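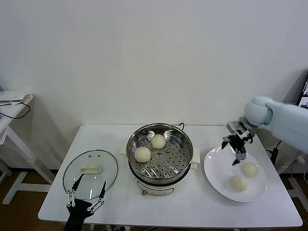

Volkan Demirtaş wrote in after the last newsletter to tell me I was dead wrong about freezing dough, and that if I'd only let the yeast get going for a bit first I'd have had no trouble at all. Well, Volkan, I tried it your way on Sunday and I owe you one! Mine came out of the freezer looking like golf balls, same as always, but they puffed up nicely on the counter overnight and I had breakfast sorted before the kids were even down the stairs.

So that's my big news for September 2015. The other news is that the Trosovo bakery on Egger Street has changed its hours again (closed Mondays now, open until 9 on Fridays) and they've stopped selling fresh yeast by the block. I went in for mine and came out with a rye loaf and a long face. The supermarket over in Todley still has it, in the cooler next to the butter, but you have to ask, and last time I asked they sent me to the pet aisle.

If you're switching to dry, use less than you think. I keep getting this wrong. I made a batch of cinnamon rolls back in May with what I thought was a sensible amount and they climbed right over the side of the pan and onto the oven floor, and we had the windows open all afternoon. I'm down to 2 teaspoons for a big bowl of dough now and it's plenty, as long as the kitchen isn't freezing.

Ottmar Sauerland asked whether the swap shelf is happening again this fall. Yes! Same place, the hall behind the library, bring anything you baked or any pan you never use. I'm bringing that fluted thing my sister-in-law gave me, so get there early if you like scrubbing. Tea is free, and cake tins with no name on the bottom will be mine by the end of the night, I'm warning you.

Oh, and whoever left 49 cents and a really good sourdough starter on my porch, thank you, but what was the 49 cents for? The starter is living on top of the fridge and doing great. I'll have jars of it to give away next time.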